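**Equipment planning, Sunday, 4 p.m.**

Everyone present except the Cesness side, who sent notes.

**1. Second arm**

Good news first: the Trudwood quote came in at 2000, which fits what we set aside! That covers the arm and base plate. Fingers are extra, and we want two sets so one can be cleaned while the other is in use. Agreed to order before the end of September.

Long talk about whether the current fingers will do for the drinks counter at Uvport. Paper cups with lids are the hard part, and everyone is keen to get this right (the counter staff have been asking for months).

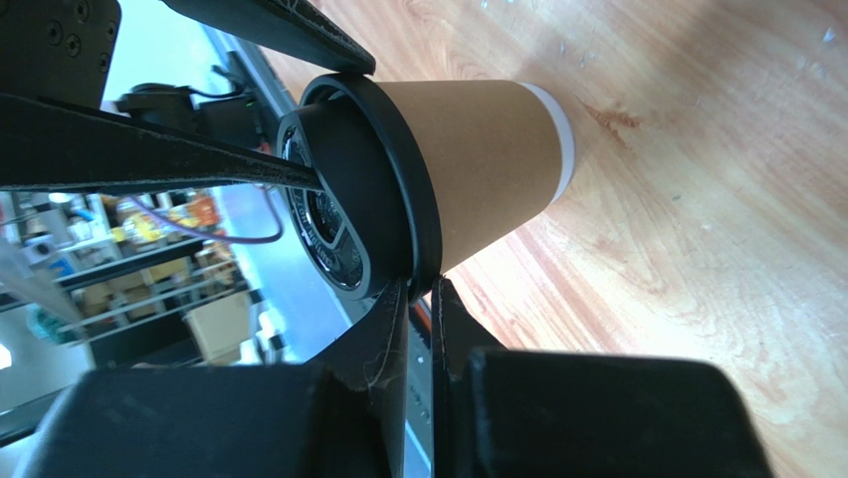 Softer pads were suggested. Güneş makes a set that bolts straight on, and the price is low enough to try one before we commit. All in favor, very happily.

**2. Spares and cables**

Spare cable, yes. Second power supply, wait until the arm arrives. Cesness would like the old controller if we ever retire it. No decision.

**3. Table space at Uvport**

Two arms need more room than we drew in the spring plan. New layout to be sketched and passed around, with the shelf side kept clear for loading.

**Actions**

- Place the Trudwood order
- Ask Güneş for one trial set of pads
- Redraw the Uvport layout

Next meeting once the delivery date is known.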